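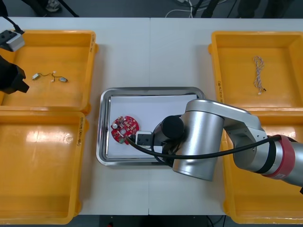
Pliltlow Wool Dryer Balls

Pliltlow dryer balls are felted from sheep's wool all the way through, with no filler or core. They go in the tumble dryer with wet laundry and keep sheets and towels from rolling into a lump. They contain no fragrance and no dye.

Sold in a bag of four. Each ball weighs 80 grams and is slightly bigger than a tennis ball when new. Expect some shrinkage over the first few loads, after which the size settles. The natural gray and the off-white are the same wool and work the same way.

Use all four for a full load, or two for a half load. Leave them in the drum between loads if you like. A bag should last 300 loads in a household machine. Pilling on the surface is normal and can be trimmed with scissors.

Do not use them in a combined washer-dryer during the wash part of the cycle – the balls soak up water and take a long time to dry out. Do not add fabric softener to them.

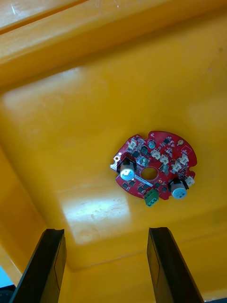

Putovia, October

The gray balls are back in stock. Orders placed before the gap have been packed by Birsen Soylu and are going out first, oldest to newest. The off-white was never out of stock and ships the next working day.

The cotton bag has changed. It is now a drawstring bag with a wider opening, and the care instructions are printed on the bag instead of on a loose card. The price is the same. Shops that still have the older bags can go on selling them, as the contents are identical.

Trade customers should write to Tolera Beyene at the Putovia office. The smallest trade order is one case, and gray and off-white can be mixed in a case.
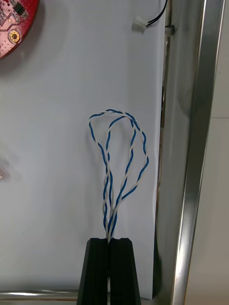

Can I wash the dryer balls?

Wash them in warm water with a little mild soap, squeeze them out by hand, and dry them in the machine with a load of towels. Once or twice a year is enough for most homes. If they have picked up lint or pet hair, pull it off first – it comes away more easily when the wool is dry.

Last updated: October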